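Section 3: Setting Up a Season in Tultatura

Welcome back! If you've worked your way through Section 2 you have an account, a team name and (we hope) a team color you can live with. Now comes the part most people are really here for, which is getting a football season into Tultatura so that your schedule, your roster and your stats all talk to each other. Set aside an evening for it the first time through, and have your league's printed schedule beside you if you have one.

Before you start

You will need the head coach's sign-in. An assistant coach can fill in most of the roster, but only the head coach can open or close a season. You'll also want the kickoff times, the name of each opponent, and the jersey numbers as they stand today. Numbers change, we know, and you can fix them later.

Creating the season

1. Sign in and choose Seasons from the menu on the left. If you've coached with us before, last year's season will be sitting at the top of the list with a gray bar beside it. Leave it alone for now, even if it looks untidy.

2. Choose New Season and give it a name your parents and players will recognize. "Ponness Varsity Fall" is a good name. "New season 2" is the sort of name you'll regret by the playoffs.

3. Pick the number of regular season weeks. Tultatura allows up to 13, with bye weeks included in that number, so a team that plays every week but one still needs a slot for the week off.

4. Choose your playoff format. If your league hasn't announced it yet, pick Decide Later and the bracket page will stay hidden from your players until you come back to it.

Note: Changing the playoff format after a bracket has been published sends a message to every person who follows your team. Flynn Trevaskis, who coaches over at Grokingate and was kind enough to try all this out for us, changed his several times one February evening while he was learning the ropes, and his phone was busy until bedtime.
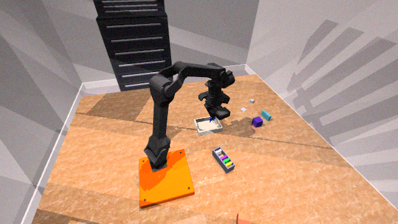
5. Add your home field. Type its name, then drag the pin on the map to the gate where you'd like visiting families to come in, which may be a good walk from the street address. Zoom in as far as the map allows and take your time over it. You want the pin fixed in its spot as firmly as that black arm is fixed to its orange plate, and once you're happy you can choose Lock Location so that a stray thumb on a phone screen can't move it across town.

6. Add your opponents in the order you'll play them. Start typing and Tultatura will suggest teams it already knows. If the right one shows up, use it, and the final score will land on both teams' pages when the game is over. If it doesn't, choose Add Unlisted Team and type the name in full.

Caution: Please don't add an unlisted team when a listed one exists. The two records can't be joined afterward, and your rivalry history will be split between them.

Filling in the roster

7. Open the Roster tab. You can type players in one at a time, or bring in a spreadsheet with three columns: last name, first name, jersey number. A sample row would be Rätsep, Ona, 3. Accents and special letters are fine and will print correctly on the game program.

8. Give each player at least one position. Many youngsters play both ways, so go ahead and pick one on offense and one on defense. The first one you choose is the one that shows on the public page.

9. Mark your captains with the small star.
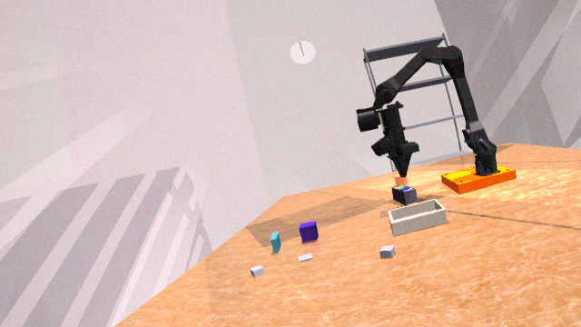
10. Check the depth chart. Tultatura makes a first guess from the order of your roster, and it's only a guess, so drag the names around until they match the team you plan to put on the field. Your changes save as you go.

Note: The depth chart is private to coaches unless you turn on Share With Players. We suggest leaving it off through summer practice.

Opening the season to fans

11. Go back to Seasons and choose Preview. Read every game on the list, and read it out loud to someone if you can. Hashini Wijesinghe on our help desk says the mistake she hears about most is a 7:00 a.m. kickoff that was meant to be 7:00 p.m.

12. Choose Open Season. Your public page will be ready within a few minutes. The basic plan covers up to 3,000 followers, and if your town is football-mad enough to go past that, write to us and we'll help you move to the Barua plan without losing anyone.

Caution: Once the first game has started, you can't delete a season. You can still correct scores, move games and add players.

If a game is postponed, open it from the schedule and choose Move Game. Don't delete it and make a new one, or the ticket links you've already sent out will stop working. Entering live scores from the sideline is covered in Section 4.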